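Callutmont community center starts a lending shelf for small electrical things

July 15, 2026

The community center in Callutmont has opened a lending shelf where residents can borrow power strips, extension cords and desk lamps for up to 20 days. The service is free, but a library card is needed.

The idea came from Socorro Montoya, who teaches the evening sewing class at the center. Her students often bring their own machines, and the old room has only two wall outlets. "We were always asking the neighbors for a cord," she said.

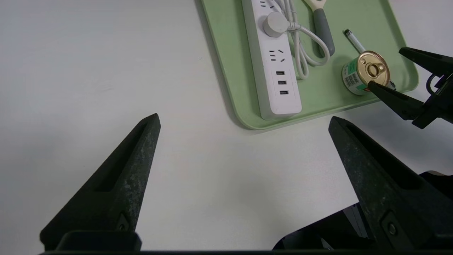

A white power strip with USB ports and its cable, on a green tray.

Each item is kept together with its cable, so that the parts do not get mixed. Heriberto Urrego, a retired electrician, checks everything before it goes on the shelf and again when it is returned. He asks borrowers to tie the cable in a wide loop and to tell the desk if a plug feels loose.

The center paid 500 dollars for the first items. A second purchase is planned for August, and Feng-yi Shih from the front desk is collecting wishes for it. So far people have asked mostly for longer cords and a soldering iron.

The shelf is beside the reading room on Escobar Street, and it can be used during the normal opening hours.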